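Flistau Beeswax Wood Balm, 2 sizes

Home > Wood Care > Oils, Waxes & Balms > Flistau Balm

In stock. Ships from our Buckley workshop.

I make this one myself, so forgive me if I go on a bit. Flistau Balm started out as the stuff I rubbed on my own cutting boards, and then on the kitchen table, and then on my mother-in-law's kitchen table (she asked, I promise), and by the second winter I was filling jars for half the street. It's beeswax and raw linseed oil with a small amount of orange oil for the smell. No drying agents, no color, no silicone. If you open a jar and think it smells like a cough drop, that's the orange oil sitting on top, and it calms down after a day with the lid off.

The balm is soft, softer than most paste waxes you'll find at the hardware store. I cook it that way on purpose. A hard wax is lovely on a turned bowl, but try dragging it over a whole tabletop and your shoulder will have something to say! This spreads with a folded T-shirt and two fingers.

What it's good for

Tables, desks, shelves, drawer fronts, wooden spoons, tool handles, the arms of that one chair everybody grabs. It loves open-grained wood, oak and ash especially, and it wakes up old walnut like you wouldn't believe. I've used it on pine too, but go easy there and do a patch underneath first, as pine can turn a deeper yellow than you bargained for.

What it won't do: it won't take out a burn, it won't fill a gouge, and it can't get through polyurethane. If water beads up on your table the way it does on a freshly washed car, you've probably got a sealed finish and the balm will just sit there being greasy. Save your money, or buy our cleaner instead.

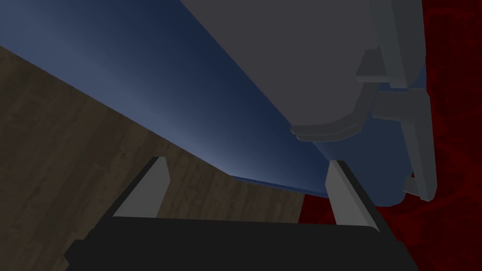
Margit Sjöberg wrote in to say she'd put it on an ash desk at night, gone to bed, and found the whole thing tacky at breakfast, and was that normal or had she ruined it? Not ruined at all, Margit! Tacky means there's too much on. Take a dry cloth, put your back into it for a few minutes, and if it still grabs, warm the surface a little with a hair dryer on low and wipe again. I've done it to my own desk more than once, usually when I'm in a hurry and skip the buffing.

How I put it on

Clean the wood first and let it dry properly, overnight if you can stand it. Scoop out a bit the size of a hazelnut, work it into the cloth, and go with the grain. You want a film so thin you wonder if you missed a spot. Leave it 20 minutes, then buff with a clean cloth until your hand slides. Two thin coats beat one thick one every time, with a day between them.

Lay the used cloths out flat outdoors, away from anything that can burn, until they've dried stiff. Please don't ball them up in the trash. Linseed oil gives off heat as it cures and a wadded rag can catch fire all by itself. I know it sounds like an old shop tale, but it's real, and it's printed on the lid in the biggest letters that would fit.

Repeat when the wood looks thirsty. My kitchen table gets a coat every November, before the heating really kicks in, and another in spring if I remember.

Sizes and jars

The small jar does a dining table with a little left for the spoons. The big one is for people with floors full of furniture, or people like me who lose the small one. Both come in glass with a metal lid, and the jars are made for us by Kandatier, who also do the labels. I've had a few notes saying the label rubs off with oily fingers. True! A new paper is coming with the next batch.

We passed 1,000 jars this year, which I still find a bit nuts for something that began in a saucepan.

Goes well with

Storkska Wood Soap, for the cleaning part. It's mild, it rinses off easily, and it doesn't leave a film for the balm to fight with.
Cotton buffing cloths, washed and cut from old sheets, sold in a bundle.

Storage

Keep the lid on and the jar out of the sun. If it goes grainy in a cold garage, stand it in a bowl of warm water and stir with a stick. If it gets runny in summer, put it in the fridge for an hour (tell the rest of the house first, it looks a lot like lemon curd).

Allergy note: contains beeswax and orange oil. Let it cure fully before food goes anywhere near it.

Questions about a particular table? Send me a note through the contact form and tell me what wood you think it is. I answer in the evenings, after the pots are washed.

Miroslava Tkachenko
Flistau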